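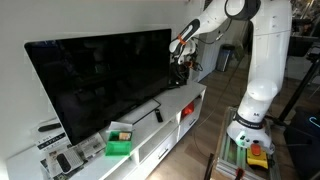 Notes for session two, Living With Less Clutter, Tapsell evening course
11th August

This week is all television cabinets. I know several of you were hoping for wardrobes, and we'll get to wardrobes, but I asked at the end of session one which piece of furniture annoyed you most and the telly cabinet won by a mile. It annoys me too. Mine at home is a Steltholm, 142 cm long, bought because it looked so lovely and bare in the shop, and it was bare in my house for one evening.

Please read these through before you come. If you missed session one, the only bit you need is the idea of a "landing place", meaning any flat surface between the door and the sofa where things get put down by someone who's thinking about something else.

## Why the top fills up

A TV cabinet is low, wide and right where everybody is already looking. You walk in with a thing in your hand, you want to sit down, and there's a long smooth shelf at exactly the height your hand is hanging. Off it goes! A kitchen worktop gets wiped because food happens there, and a dining table gets cleared because people need to eat at it, but a telly works perfectly well with a heap of stuff in front of it, so the heap stays.

It helps to sort what's up there by how it arrived. I use these headings and you're welcome to invent your own:

- **Residents.** The television, obviously, and anything you chose to put there and would put back if it got moved. A plant is nearly always a resident.
- **Lodgers.** Things that live there because they've nowhere else. Chargers, batteries, the instructions for the telly.
- **Visitors.** Things on their way somewhere. Hats, post, a parcel to go back, the one glove.

Visitors make the most mess and are the easiest to shift, so we always start with them. Lodgers take longer, as you have to find them a home first. Leave the residents alone until the end.

Take a hat. On the white cabinet there's a shiny red one sitting right at the front edge of the top, just above an open compartment, with a potted plant further along at the end. I'd call the plant a resident (it's got its own saucer, somebody has plans for it) and the hat a visitor. A few people in the February group argued for the hat as decoration, and I'll admit it does cheer up all that white. Fine – if you love it there, it's a resident, but then it needs a proper spot and it can't be balanced on the edge where a passing elbow will have it off.
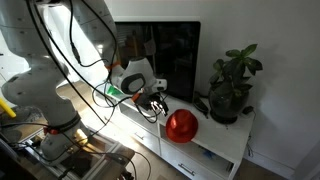 ## Open compartments and drawers

Most cabinets of this sort give you both, and most of us use them the wrong way round. We shove the nice things in the drawers where they're safe and let the open bits fill with odds and ends, which is how you end up staring at a tangle of chargers every night during the news.

My rule of thumb is that drawers are for lodgers. Nobody needs to see a spare remote. Put small things in shallow boxes inside the drawer, or they'll slide to the back each time you pull it open, and label the boxes if you share the house with anyone. I've used the Plotico inserts for years and they're all right, though the lids are fiddly. Cut-down cereal packets do the same job for nothing.

Open compartments are for things you'd be happy to look at, and for not very many of them. Have a go at this at home:

1. Empty one compartment completely. Only one! If you empty the lot you'll be sitting on the floor at midnight surrounded by cables and hating me.
2. Wipe it, including the back corners, where the fluff goes.
3. Put back one thing you like. Step back to the sofa and sit down.
4. Live with it overnight before you add anything else.

Step three feels silly and I do insist on the sitting down part. You don't look at a TV cabinet standing up with a duster in your hand, you look at it from the sofa, and from down there you see straight into the open compartments. Small things placed towards the back disappear into the shadow. They get forgotten and then they're still there at Christmas. Bring them forward or take them out.

## The box trick

You'll need a plastic box with an open top. Bright colours are best, and I'm fond of green. The colour matters because a box that blends in becomes part of the furniture, and you want this one to nag you a bit.

The box goes on top of the cabinet, and every visitor you find goes into it. You aren't allowed to sort while you're collecting. Give yourself 30 minutes for the whole job the first time, collecting and sorting together, and then carry the box round the house and drop things off as you pass the right rooms. When it's empty it goes away in a cupboard. It does *not* live on the cabinet. I have seen very promising rooms undone by a tidying box that became a lodger itself.

If there's a lid, put that somewhere else before you begin. A lid on a half-full box is an invitation to shut it and call the job finished, and I speak as a person who once found a whole winter's birthday cards under one.

For what's left over at the end, the Drerkeo handout from session one has the "keep, pass on, bin" table. I've got spare copies if yours has gone the way of all handouts.

## Light and what it shows up

White furniture is unforgiving about dust and little marks. Glossy white is worse. People tell me they chose it to make the room feel bigger, and it does, and then the sun comes round and every speck is on display.

So before you decide where anything goes, find out where the sun lands. Look at the cabinet in the morning, again after lunch, and again when you'd normally sit down of an evening. Jot down which parts get direct light. At one point in the day you may find a patch so bright on the wall or the shelves that you can't properly see what's there at all. That's useful to know, because it's a poor place for anything you want to admire, and a telly screen facing a bright window will show you your own shelves in reflection all afternoon.

Plants near a sunny patch want watching. Turn the pot a little when you dust so it doesn't all lean one way, and keep the saucer under it, particularly on white.

Glossy red things catch the light beautifully, by the way. One red object in an end compartment will pull your eye along the whole length of the cabinet, and if the other compartments are quiet you've more or less decorated the room.

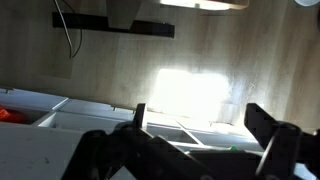
Wouldn't it be simpler to buy doors and shut the whole thing up, someone asked when I went through this part with the last group. It would be simpler for a month. I've had doors, and behind them I had three sets of Christmas lights and a fondue set I didn't own. If you already have doors, keep them, and do the compartment exercise behind them just the same. If you haven't, save your money until the end of the course and see how you feel.

## For next time

- Do the box trick once, with the clock on.
- Do one compartment and live with it overnight.
- Note where the sun lands, at the times I gave above.
- Bring one lodger you can't find a home for. Something that fits in a carrier bag, please – last time we had a standard lamp.

We'll start with the lodgers on the big table, so come a few minutes early if yours is awkward to unwrap. Tea is 30p and the urn goes off at 9.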